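Student Housing Report – Draft 2
Marjatta Leinonen, Assunta Lo Presti

We compared two rentals near campus, Flasley and Stalstead. Same rent, diffrent leases. Flasley wants the deposit up front.
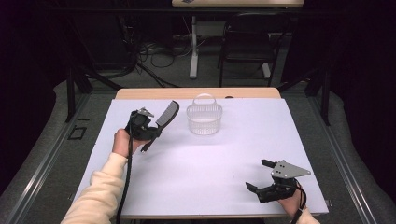 Findings

Stalstead splits it over two months – easier on students. Heating extra at both. Neither landlord wrote back before June.

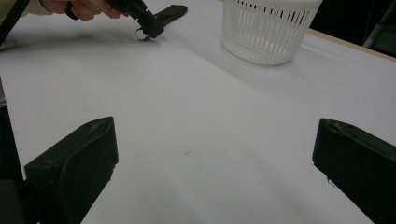

Who pays if a roommate moves out early?
The other tenants, under a joint lease. Stalstead signs each room seperately.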